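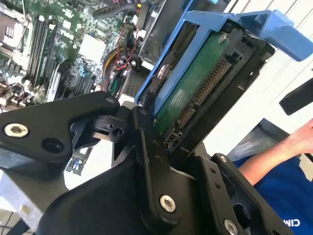 Last updated: August 2021

What a day on the river! I'm writing this at the kitchen table with my boots still drying on newspaper and mud up to my elbows, and I don't care one bit.

We started at the Ekard bridge at low water and walked the whole east bank down to the old Jeria ford. I hadn't done that stretch since June, when the new meadow ponds were still bare clay and looked frankly awful. Well! They're green all the way round now. Rushes, water mint, a big mess of willowherb on the far side, and dragonflies everywhere (I gave up trying to tell one blue one from another).

The ponds are there to hold water when the river comes up, so it has somewhere to go before it gets to the houses on Rajput Lane. There are 4 of them, joined by a shallow ditch that I could step over this morning. I kept trying to picture it full. The winter before last it came over the road and into the school hall, and I carried wet gym mats out to a dumpster for two days. Standing in that meadow in the sun, you'd think I made it up.

Then the willows. We put in 550 stakes along the bend this spring, just cut poles pushed into the bank, and I was sure half of them would die in the dry spell. I went along with my clicker and found 107 that had given up. Most of those were on the high side where the deer get in. The rest have leafed out like mad, some of them taller than me already. I may have cheered out loud. A heron left.

Not everything is good news. The bank below the Berkix footpath has slipped again, a chunk about as long as a bus, and the fence is hanging in the air over it. I wrote down where and I'll call the county about it. There's also Himalayan balsam coming in by the culvert, pink and pretty and a real pest. We pulled as much as we could reach before lunch and piled it up on the stones. I want to go back before the pods start popping – maybe with long gloves this time, there are nettles all through it.

Lunch was cheese sandwiches on the gravel bar. The water there is so clear right now, I could see little fish holding still behind every big stone.

Rain gauge when I got home: nothing, same as all week. The forecast has a storm coming in off the hills and I'm half hoping for it, only so I can run down in my raincoat and see the first pond fill up. Is that terrible? A small storm, then.

Must find the other clicker. Must also wash these socks.

Filed under: River Diary, Floods & Rain, Walks

Recent entries
The day the ponds were dug
400 meters of fence and a lot of blisters
Reading the gauge at Ekard bridge
Frogs in the ditch already
What I keep by the back door for flood nights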